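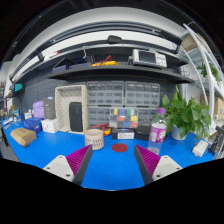
How far can you trust the shop opening hours in this file? Far enough to plan an afternoon, and no further than that.

Nernby Opening Hours
README, last revised 21/10/2019

What you get
A single table of 302 shops, cafes and market stalls in Nernby and the two villages up the hill, Rulline and Gonorgate. One row per business. Each row has a name, a street, a trade, the hours for each day of the week, and a column called "source" that you should read before any of the others.

Where the hours came from
There are 6 values in the source column. "Door" means I copied the hours off the door. "Phone" means somebody told me over the phone. "Web", "leaflet" and "directory" mean what you would expect, and "guess" means I filled the gap from last year's row. I would drop every "guess" row before doing anything serious. I keep them in because people complained when they went missing, and I still think those people are wrong.

Nearly 21 per cent of the rows are "directory". The directory in question claims to be checked every May. I have my doubts - it still lists a butcher in Rulline that had become a flat before I started this file.

What the hours do not tell you
Posted hours are a promise made by a shopkeeper on a good day. A cafe in Gonorgate says it shuts at five and I have found it locked at twenty past four on more than one visit. I did not alter the row. The file records what the sign says, and anyone who treats it as a record of when doors were open is asking too much of it.

Be careful with market stalls. "Open" for a stall means the market was on, and says very little about whether that trader turned up.

Bank holidays are blank. I tried collecting them once and got so many different answers from the same counters that I threw the lot away.

Known faults
The Palomino appears twice, once as a cafe and once as a bar, with hours that overlap. Both rows are right as far as I can tell. Do not merge them.
Lunch closing is only recorded in "door" and "phone" rows. An empty lunch field elsewhere means unknown.
Midnight is written as 00:00 and belongs to the day the shop opened. Two scripts I have been sent got this wrong.

Claims I would not make from this file
That Nernby shops close earlier than they used to. I have been asked to back this up for a newsletter and a planning objection, and the file cannot do it. There are 2 years in it, gathered in different ways.

Corrections
Send the row number, the new hours and how you know. "Everyone knows" goes in the bin. A note of what the door said and the date you read it is plenty.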